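Léeme – Samuel, el brazo del club

Hola. Si has llegado a esta carpeta es porque te has apuntado al club o porque alguien te ha pasado el enlace para que nos eches una mano (¡gracias!). Soy Lowri Lougher, llevo el proyecto del brazo este curso y escribo esto a ratos, así que perdona el desorden.

Última revisión: 22 Feb 2018

Qué es

Samuel es un brazo de escritorio movido por servos. La idea es que en abril lo llevemos a la muestra de proyectos de Traline y que sea capaz de ir a los puntos que le marquemos sobre una hoja de papel, uno detrás de otro, sin que nadie lo toque. Parece poca cosa, ya lo sé, pero cuando te pones a calibrar las articulaciones se te va la tarde entera.

Nos lo planteamos como proyecto de aprendizaje. Kieran Lockwood se encarga del código del controlador, Myfanwy Rees lleva las piezas y yo me peleo con la calibración. Yaroslav Lysenko nos revisa la parte eléctrica antes de enchufar nada nuevo, y eso va en serio: si has cambiado un cable, se lo enseñas a él.

Qué hay en la carpeta

control – el programa que carga Kieran en la placa. No lo edites directamente, haz una copia con tu nombre.
posiciones – ficheros de texto con secuencias de ángulos. Ahora mismo hay 40, de calidad muy desigual.
piezas – los dibujos de los eslabones y soportes. Los que empiezan por "viejo" no los imprimas, el agujero del servo no cuadra.
notas – mi diario de calibración. Está escrito para mí, pero si algo no se entiende pregúntame.

Cómo lo ponemos en marcha

Primero la hoja grande de papel, bien plana y con la base del brazo en el borde. Después deja el brazo plegado a mano, con suavidad – si notas resistencia, para. Conecta la placa de alimentación, luego la del controlador, y mira que tengas el LED rojo encendido en las dos. Si falta uno, desconecta todo y repasa los cables antes de volver a probar.

Luego abres el programa y lanzas la secuencia "reposo". Tiene que durar 7 segundos. Si tarda mucho menos es que alguien ha tocado la velocidad (Kieran, te estoy mirando).

Para una secuencia nueva, copia "reposo", cámbiale el nombre y ve modificando los ángulos de uno en uno. De uno en uno, por favor. Yo la primera vez cambié cuatro de golpe y pasé un buen rato buscando cuál era el culpable.

Cosas que fallan

Los cables de los servos son largos y hacen unas vueltas enormes alrededor del brazo. En giros amplios se pueden enganchar, así que haz siempre una pasada lenta antes de ir a velocidad normal. Myfanwy quiere sujetarlos con clips de Plustik, pero todavía no hemos decidido dónde ponerlos para que no tiren.

La articulación de arriba pierde un poco la posición después de un rato. No sabemos si es el servo o el tornillo. Mi rutina es volver a calibrar tras cada 30 repeticiones y apuntarlo en notas.

Datos

Cada prueba guarda una línea con la secuencia, los ángulos pedidos y el error que medimos con regla sobre el papel. Llevamos casi 300 líneas. Las primeras están medidas con bastante alegría y yo no las usaría para sacar ninguna gráfica. Si vas a añadir las tuyas, pon tus iniciales en la última columna y no redondees.

Lo que queda por hacer

Fijar los cables, escribir la secuencia de la muestra y decidir qué puntos vamos a marcar en la hoja. Tudur Pugh ha propuesto que sean los vértices de una estrella y a mí me gusta, aunque habrá que ver si el brazo llega bien a los más alejados. Si te apetece quedarte con alguna de estas tareas, escribe tu nombre al final de notas y empieza cuando quieras.

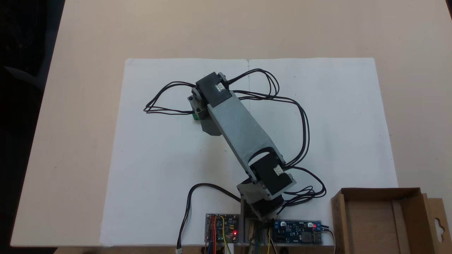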